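Skavavico Clumance replacement finger set
Fits Clumance 3 and Clumance 8 grippers
In stock, ships Saturday
Price: 147 per set, 120 if you send the old fingers back

Let's get the recall out of the way. The April batch of this set had a soft spring in the release, and the fingers would let go whenever they lost interest. Big parts landed with a bang and got noticed. Small ones went quietly, and people found them with their shoes.

The current set has a stiffer spring and a Hivodau pin. If your fingers have no letter stamped on the back, they're April fingers. Stop using them, cut power at the wall before you swap them, and keep your hands out of the rack. The pause button is not a power switch, however much it looks like one.

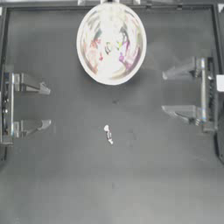
Ineke Bakker writes that her April set dropped the same Jansen washer all morning and never logged a fault. The log only records a failed grip, so a late release counts as a success. Firmware fix to follow.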